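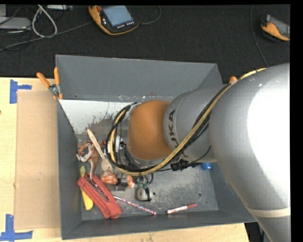

Scratching of metal surfaces

Last updated: 5/29/24

A scratch is a long, narrow mark left on a surface when a harder body is pressed against it and moved along. On metals, scratching is the most common form of light surface damage. It is found on trays, bins, sinks, worktops and most other articles that are loaded and emptied by hand or machine. It differs from a dent, in which the metal is pushed in without sliding, and from general wear, in which material is lost evenly over a wide area.

How scratches form

When a hard point slides over metal, the metal either flows to the sides or is cut away. In the first case, known as ploughing, a groove forms with a raised ridge along each edge and little material is lost. In the second case a thin chip is removed. Soft metals mostly plough. Harder metals, and sharp points held at a steep angle, favour cutting. Many scratches show both forms along their length.

The object doing the damage need not be harder than the surface as a whole. Grit carried on a soft item is enough, and wiping a dusty panel with a dry cloth is a frequent cause of fine marking.

Painted and bare metal

On painted metal, a light scratch stays within the coating and a deep one reaches the base. Once the edge of the paint has been lifted, further rubbing tends to enlarge the gap, so paint loss often spreads from a corner or an old chip. Bare steel exposed in this way may rust in damp air. Zinc coatings behave differently – the zinc next to a narrow scratch corrodes first and gives the steel some protection.

Bare metal that is used daily takes on a mesh of fine scratches running in many directions. Single marks then become hard to pick out, and the surface looks dull and even.

Measurement

Scratch depth is measured with a stylus drawn across the groove or with an optical instrument. For quick checks, a comparison plate is held beside the part. The Krasniqi plate carries 30 reference grooves in order of depth. The Unell method instead lights the part from a low angle of 30 degrees and grades what can be seen by eye. Results from the two do not convert directly. The Bumia workshop manual lists both, and the Palitau edition keeps only the plate.

Repair

Shallow scratches in bare metal can be blended with abrasive paper, working along the existing grain. Deep scratches are filled or left alone, as grinding them out thins the sheet. Painted surfaces are cleaned, rubbed down, primed and recoated.

2 comments
511 shares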